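Gretico Zip Instrument Case, Blue

A flat zippered case for students and teaching labs who already own their instruments and want one place to keep them. It opens fully, so both halves lie flat on the bench. Sold empty.

The outer is blue fabric with a white zipper running around rounded corners. The lining is white and wipes down with a damp cloth. A wide band of clear plastic across the lining forms the loops, and you can see what is in each one without pulling it out. Scissors and a scalpel handle fit side by side with a probe between them, and there are loops to spare for forceps or a second handle.

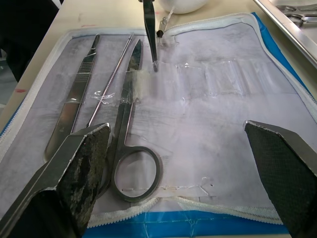 Care and use

Dry instruments before putting them away. Remove blades from scalpel handles and put them in a sharps container. The case can't be autoclaved. The lining will mark and crease with regular use, and this isn't covered by the 12 month warranty.

Ordering

Ships from our Nulloddale warehouse within 2 business days. Class sets are packed to order, so allow extra time before the start of term. For school and college accounts, ask for Jozef Mertens and quote your customer number.

Also in this range: Prins dissecting tray, Kavo blunt probe.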